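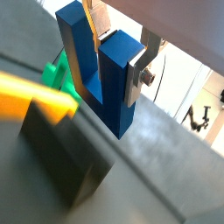 글·사진 Kouris 로봇조작연구팀 | 2024년 3월

로봇에게 블록 끼우기를 가르친다고 하면 다들 웃으세요. 세 살짜리도 하는 걸 왜 연구하느냐고요. 저도 처음 이 팀에 들어왔을 때는 비슷하게 생각했는데(반성합니다), 직접 해 보니 정말 만만치가 않더라고요! 그래서 오늘 저희 Kouris가 Cletstead 연구소에서 진행해 온 조립 학습 방법 'Emov'의 첫 결과를 소개하게 되어 무척 설렙니다.

Emov는 한마디로 "잡는 법을 다시 고르는" 학습 방법입니다. 보통 조립 로봇은 부품을 한 번 잡으면 그 자세 그대로 끝까지 밀고 가거든요. U자 블록처럼 한쪽이 트인 부품은 어느 기둥을 어느 방향에서 무느냐에 따라 그다음 동작이 통째로 달라지는데, 처음 선택이 조금만 어긋나도 끼우는 단계에서 턱 걸려 버립니다. Emov는 손목 카메라와 작업대 쪽 고정 카메라의 영상을 함께 보면서, 끼우기 직전에 지금의 파지로 계속 갈지 아니면 내려놓고 다시 잡을지를 스스로 판단합니다.

말은 쉬운데 여기까지 오는 데 꽤 오래 걸렸어요. 지난 9월에 첫 시험을 했을 때는 로봇이 내려놓고 다시 잡기를 끝도 없이 되풀이해서 저희 모두 화면만 멍하니 바라봤습니다. 그때는 다시 잡는 데 드는 비용을 너무 낮게 잡아 둔 게 문제였어요. 이 값을 사람이 손으로 맞추는 대신 시연 데이터에서 같이 배우도록 바꾸고 나서야 움직임이 차분해졌습니다.

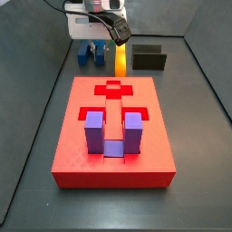 홈이 파인 붉은색 판과 보라색 U자 블록. 뒤쪽은 흰색 로봇 팔과 그리퍼. (사진=Kouris)

학습에 쓴 시연은 모두 200회입니다. 사람이 로봇을 원격으로 움직이면서 블록을 집고, 돌리고, 끼우는 과정을 기록했습니다. 이 분야에서 일하시는 분이라면 "그걸로 된다고?" 하실 수도 있는데요, 저희가 가장 자랑하고 싶은 부분이 바로 이거예요. 시연마다 성공과 실패만 표시한 게 아니라 망설인 순간도 그대로 남겨 두었거든요. 조작자가 손을 멈췄다가 각도를 고친 구간, 잡았다가 놓은 구간을 잘라내지 않고 학습에 넣었습니다. 예전 같으면 지저분한 데이터라고 버렸을 부분인데, Emov한테는 제일 좋은 교재였던 셈이죠.

평가는 시연에 없던 블록 배치로만 했습니다. 총 70회를 시험했고, 다시 잡기 기능을 끈 같은 모델과 나란히 비교했어요. 기능을 켠 쪽이 16회 더 성공했습니다. 저는 이 표를 처음 받아 보고 혹시 두 열이 바뀐 건 아닌지 두 번이나 물어봤습니다. 바뀐 게 아니었어요!

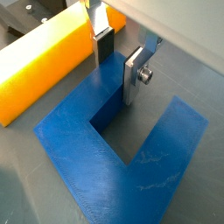
물론 아직 부족한 점도 많습니다. 우선 속도가 느려요. 다시 잡을지 판단하는 동안 팔이 잠깐씩 멈추는데, 옆에서 지켜보는 사람은 꽤 답답합니다. 그리고 손가락이 블록의 안쪽 모서리 가까이 들어가면 손목 카메라에서 접촉 부위가 잘 안 보이는 경우가 있어서, 이럴 때는 고정 카메라 쪽 정보에 많이 기대게 됩니다. 힘 센서를 추가하면 나아질 것 같은데, 이번 결과에는 넣지 않았습니다. 카메라만으로 어디까지 되는지 먼저 보고 싶었거든요.

왜 하필 블록이냐는 질문도 자주 받습니다. 블록은 모양이 단순해서 어디서 틀렸는지가 금방 드러나요. 실제 공장 부품으로 바로 시작했다면 마찰 때문인지, 공차 때문인지, 판단이 잘못된 건지 가려내느라 한참 헤맸을 겁니다. 게다가 색과 모양이 다른 블록을 한 작업대에 같이 두면 서로 가리고 걸리적거리는 상황이 자연스럽게 생기니까, 다시 잡기를 연습시키기에 이만한 재료가 없습니다. 새 모양이 필요하면 얼른 만들어서 바로 올려 볼 수도 있고요. 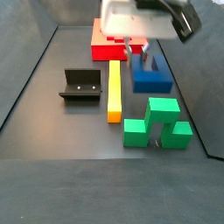

다음 단계는 Zustthorpe에 있는 저희 시험동에서 진행합니다. 같은 모델을 다른 작업대로 옮겨도 성능이 유지되는지 확인하고, 로봇 2대가 부품을 주고받으며 조립하는 과제도 시작하려고 해요. 한쪽이 잡아 준 자세가 마음에 안 들면 다른 쪽이 다시 잡아 달라고 요청하는 방식인데, 벌써부터 팀 안에서 의견이 분분합니다(저는 된다는 쪽이에요).

시연 데이터와 평가 절차는 정리가 끝나는 대로 연구 목적에 한해 공개할 예정입니다. 망설인 구간을 표시하는 기준도 문서로 함께 드릴 테니, 비슷한 연구를 하시는 분들은 꼭 한번 써 보시고 안 되는 경우가 있으면 알려 주세요. 잘 안 되는 사례가 저희에게는 제일 반갑습니다.

취재와 방문 문의는 Kouris 홍보 창구에서 받습니다. Cletstead 연구소 견학은 사전 신청하신 분에 한해 가능하고, Zustthorpe 시험동은 장비 이전을 마친 뒤에 따로 안내해 드리겠습니다.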